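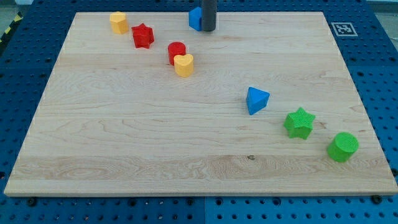
How long should you wait before oiling a secondhand cutting board? Until it has sat in your kitchen for two weeks, minimum, and been sanded back to bare wood.

OK so that's the short version, and if you came from a search you can go. The rest is me catching up on the kitchen, which I promised in January and then didn't do.

We moved to Lodcombe at the end of winter. Smaller house, smaller kitchen, a window over the sink finally. What I didn't think about was that everything in the old kitchen had a place and in this one nothing does. Spent the first month eating standing up. Toast, mostly. Eggs. A lot of soup out of a mug.

The counter is the problem. There's one decent stretch of it between the stove and the fridge and it's tile. Tile! With grout lines. You can't roll dough on it, you can't chop on it without the board rocking, and flour gets down in the grout and turns to paste when you wipe it. I had been rolling pastry on the table but the table is too low and my back gave me an opinion on that pretty fast.

So I wanted one big wood board to live on the tile. Bread, pie, chopping, all of it. Big enough to roll out a whole crust with room at the sides.

New ones that size are expensive. I looked. I went to the Brosell store out by the highway and stood in front of the boards for a long time and the one I liked was more than I paid for my stove. (Used stove. Still.) Left with a sponge.

Then a sale over in Hestow, one of those where they clear out a whole house. Sat 22 June, hot already at eight in the morning. I was late, parked badly, most of the good kitchen stuff was gone. Got a maple board from the back of the garage, leaning behind a screen door. Three dollars. I didn't haggle, I just paid and walked off quick in case somebody changed their mind.

It smelled like the garage. Gas and old onions, if you can picture that.

What I did, in order, for whoever asked on the last post:

Washed it. Hot water, dish soap, both sides, fast. Do not soak it. Stood it on edge to dry and turned it every time I walked past.

Salt and half a lemon. Rubbed it in till my arm quit. Left it overnight. This got most of the onion and maybe half of the gas.

Baking soda paste the next day. Helped a little. Mostly made a mess.

Then sanding, which is what really did it. I should of started there. 80 grit, then 120, then 220. By hand for the first side, which was dumb, then I borrowed a sander from next door and the second side took the time it takes to listen to the news. Wear a mask. Maple dust gets in your teeth.

After 220 you wipe it with a damp rag and the grain stands up and it feels like a cat's tongue. That's normal. Let it dry, sand again with the 220, very light. I did that twice and the second time it stayed smooth.

Then the waiting. I really wanted to oil it right away becuase it looked so dry and thirsty. My aunt ruined a nice walnut one doing that — took it from a damp basement, oiled it the same night, and it cupped so bad you could of served soup in it. The wood has to get used to the new room first. So two weeks on its edge in the dining room, where everybody who came over bumped it.

Oil. I use plain mineral oil from the drugstore, the kind in the laxative aisle, same stuff as the fancy bottle and a fraction of the price. Not olive oil. Not vegetable oil, it goes rancid and then your pie tastes like an old closet. Flood it, leave it overnight, wipe off what's left. Do it again next night. Third coat if it still looks patchy.

I finished with a board wax, Ammann, the little tin, beeswax and mineral oil. You can make your own but I had a tin already from the last house. Buff it with an old T-shirt. Smells a bit like honey for a day or two.

How is it? Good. Really good. It doesn't slide, I put a wrung-out dish towel under it. Made two pies on the weekend, one cherry, one that was supposed to be peach but the peaches were like tennis balls so it became cherry also. Crust rolled out clean, hardly any flour needed. I scraped it down with the bench knife, wiped it, done. No grout. I cannot tell you how happy I am about no grout.

Raw chicken goes on a different board, a plastic one, before anybody writes in. Garlic also gets its own little board or the pies know about it.

Things I'm still not sure of. Whether to oil the bottom as often as the top. I've been doing both the same, seems like it should dry out even that way. And whether to round the edges over, they're a bit sharp on the forearm when you're kneading. Might take the sandpaper to them, might leave it. If you have done this let me know in the comments, especially if it went badly.

Oh and the crust, since there were emails. Two and a half cups flour, two sticks cold butter, teaspoon salt, spoon of sugar, ice water till it just holds. Half the butter in small, half in big ugly lumps. Chill it an hour. Longer if it's hot out, and it is so hot out. If it cracks when you roll, it's too cold, walk away and do some dishes. If it sticks it's too warm, back in the fridge. Bake on the lowest rack, that's the only trick I have for the bottom.

Next up is shelves. The landlord said yes to shelves as long as I patch the holes when I go. The wall over the stove is plaster and I have never drilled plaster so that will be a post, or a long silence.

Also the tomatoes are in. Late. Two plants in buckets by the back step, one of them already yellow at the bottom. Probably the water. More on that when I've read up.

Going to bed, there's dough in the fridge for tomorrow and I have to be up before the kitchen gets hot.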